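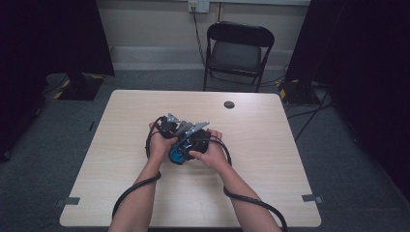
What is a desk grommet?

A lined hole in a desktop through which cables pass to the floor or to an outlet below.

A desk grommet (also cable grommet) consists of a sleeve set into a bored hole and, in most types, a removable cap with a slot. The sleeve covers the cut edge of the board and protects cable jackets from wear. Round grommets are the most common; rectangular ones are used where several plugs must pass at once.

Position

Grommets are usually placed near a rear corner or at one end of the top, clear of the main work area. Tops with a laminate surface are drilled from the finished face to limit chipping.

See also: Cable tray; Folding chair; Wall outlet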